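3.2 Evaluation of the Skomum tabletop kit

The Skomum kit, supplied by Zakport, is sold to teaching kitchens and small research groups as a ready-to-use manipulation package. It comprises one arm, a two-finger gripper, a wrist camera, a fixed camera and the Imoris control software. Our review considered whether staff with no background in robotics could set up and run a produce-handling task from the printed manual alone. Four operators took part, each working from the same written instructions.

The task was kept deliberately plain. Operators arranged produce and tableware on a table beside a wall and directed the arm through the Imoris interface, using the wrist and fixed views together. Positions were varied between trials within the limits given in the manual, and lighting was left as found in the room. Figure 4 gives views from both cameras.

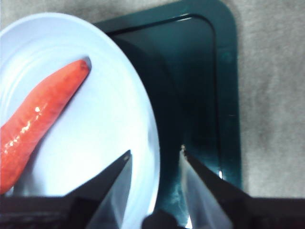
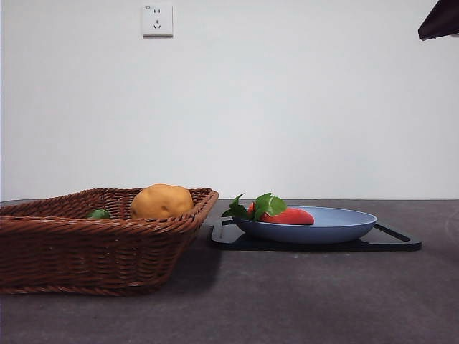
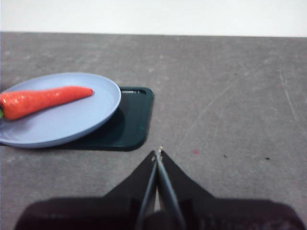
Figure 4. Produce and tableware during the Skomum evaluation, from the wrist camera (first and third views) and the fixed camera (second view).

Initial set-up took roughly 7 hours, including calibration of both cameras. Most of that time went to the calibration chapter, which assumes a familiarity with coordinate systems that our operators did not have. Catarina Moreira, who supervised the sessions, recorded five requests for help, two of them concerning the same page of the manual. Zakport has since advised that a revised chapter will be issued in February.

Once calibrated, the kit was judged easy to operate. Operators favoured the wrist view for the final approach and the fixed view for planning — a division of labour the manual does not mention. They were less satisfied with the colour rendering, which differed enough between the two cameras to make matching an item across views slower than it should be. The competing Hứa package applies a shared colour profile at start-up, and we recommend that Zakport consider a similar step. Grip settings are treated separately in Section 3.3.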